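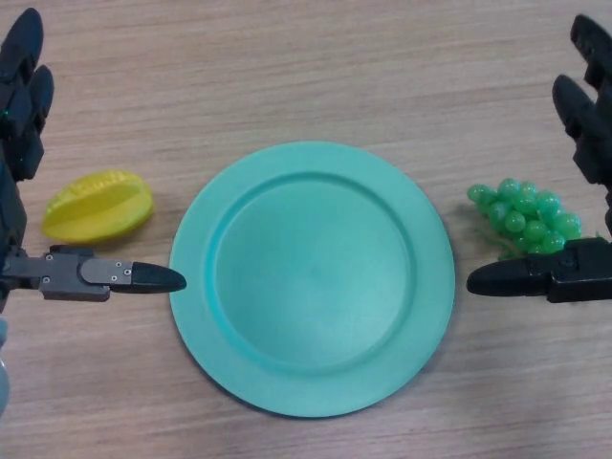
One reader wrote in to say that fan fiction has had its day, that everyone good has gone off to write original novels, and that the rest of us are rearranging other people's dolls. I've read that message five times now and I love it, because it's so wrong in such an interesting way, and because it finally got me to write the piece I've been promising since January.

So, fan fiction! Long, messy, unfinished, forty-chapters-and-then-silence fan fiction. I think it's the best reading going at the moment, and I think the unfinished ones are a big part of why.

My way in was Sornomdale. If you never watched it, it was a slow fantasy series about a valley where the river changes course every winter and the villages have to move with it, and it was cancelled after 2 series with half the cast stuck on the wrong bank. I was furious. I went looking for anybody who was as furious as me and found hundreds of people who had simply carried on. Somebody had got the ferry built. Somebody else had decided the ferry was a terrible idea and sunk it in the first paragraph (I gasped on the bus). There's one story told entirely by the miller's widow, who has perhaps four lines in the programme, and she is now more real to me than most of the leads.

That's the bit the dolls complaint misses. Yes, the characters are borrowed. But the writer of the widow story had to work out what she eats, what she's ashamed of, how she talks to her sister when the door's shut. None of that was on the screen. You could change the names and sell it as a novel, and I'd be a little sad if you did, because half the pleasure is that we all turned up already knowing the valley. Nobody has to be told about the river. The story can start in the kitchen with the argument already going — and it does, and it's wonderful.

Now, about the unfinished ones. I know people who won't start a story until it's marked complete, and I do understand it. I was burned badly by a Cosetero epic, the one where the whole crew wakes up with each other's memories. It stopped on the morning of the trial. The author left a cheerful note saying the next part was nearly done, and there's been nothing since. I still check. But I wouldn't give back a single chapter, and I'd say the weeks of waiting were some of the most fun I've had with a story. The comments under each new part turned into a sort of running pub debate. People drew maps. Two of them fell out over whether the pilot was lying and then made up by writing a scene together, and it's a cracking scene!

You don't get that with a finished book, however good it is. You read it alone, you close it, you try to make your friends read it. A story being posted as it's written has its readers inside it, more or less. You can watch a writer notice that everyone adores the ship's cook and quietly give her more to do. You can watch them get better, too. Go back to the opening of anything long and the sentences are wobbly and everybody's eyes are described far too often, and then somewhere past the middle it just starts to sing.

Is there rubbish? Of course there's rubbish. There's rubbish in bookshops. I've waded through a high school version of Sornomdale with no river in it at all, and I'd still rather that person had written it than not, because they were plainly having a lovely time.

What I'd ask of my correspondent, and of anyone else who drifted off, is to come back and try one. Pick a thing you were sorry to see end. Search for the character you thought was wasted. Give it 5 chapters before you decide, and if you like it, say so underneath, even if it's only a line and even if the last update was ages ago. Writers do come back for those. The widow story went quiet for months and then returned with a new part late one evening, and the note at the top said thank you to the people who'd kept leaving comments. I was up till 2 reading it.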